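Kitchen tips from the open day at Prillgate

Posted May 31, 2018

Every year the Prillgate workshops open their doors for an afternoon, and this year the robotics people at Stedholm had the back hall. I went for the robots and came home with two pages of notes about bread, potatoes and where to put the toaster. Kirsty Lockyer, who organizes our kitchen column, said to write them up, so they follow in the order I scribbled them.

Setting up the bench

Elli Kuusisto ran the first demonstration. Her arms work over a tabletop no bigger than the counter in most flats, so she has strong views on what gets to live on it. Heavy things that stay put go in a back corner. Things you reach for go in the middle. The front is kept clear. I tried it at home the same night with the kettle and the knife block and gained enough room for a full-size cutting board.

Leave a gap above the toaster. If you have overhead cupboards, pull it forward before you use it and push it back once it has cooled. Empty the crumb tray while you're at it. Mine had not been done since November.

Run cords along the back where you can. A cord that crosses the front of the counter will get caught by a drawer or a sleeve sooner or later.

Potatoes

Miroslava Pavliuk does the shopping for the demonstrations and was happy to talk about storage between sessions. Potatoes want a dark, cool cupboard with some air moving through it. If they come home in plastic, tip them out into a paper bag or an open basket. Keep them away from the onions. Small sprouts can be cut out, but a potato that has gone green or bitter goes in the bin.

Sweet potatoes don't belong in the fridge either. The middle goes hard and they cook unevenly. Use them within a couple of weeks.

Don't wash any of them until you are ready to cook. Brush off the loose dirt and leave it at that.

Bread rolls

Freeze rolls the day you buy them, in a zip bag with the air pressed out. I do 12 at a time. Write the date on the bag with a grease pencil, as felt marker rubs off mine. To thaw, leave them on the counter in the bag, then warm them in a low oven for a few minutes if you like a crust.

Split rolls before freezing if they are meant for the toaster. A whole roll jammed into a slot burns on the outside and stays cold in the centre. Unplug the toaster before you go after anything stuck in it, and use wooden tongs.

Handling soft things

The second half of the afternoon was about grip, and it was the part I had come for. Reijo Riihimäki explained that soft food is harder for the arms than tins, as too much squeeze leaves a dent and too little drops it. His advice for people is much the same as for the machines: take a roll by its sides, keep the pressure light, and have the basket close by so you don't carry it far. A shallow basket with a low rim is easier on the wrists too, and the light blue plastic one on their table, with the roll held just above its edge, is the sort I have since bought for our own counter. 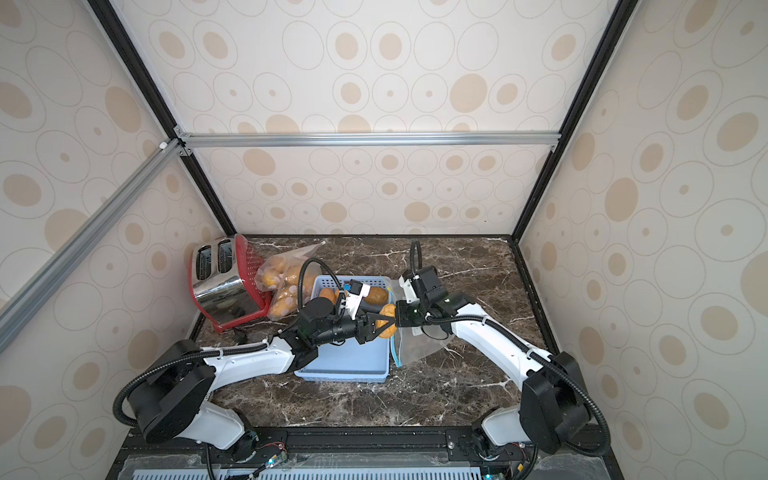
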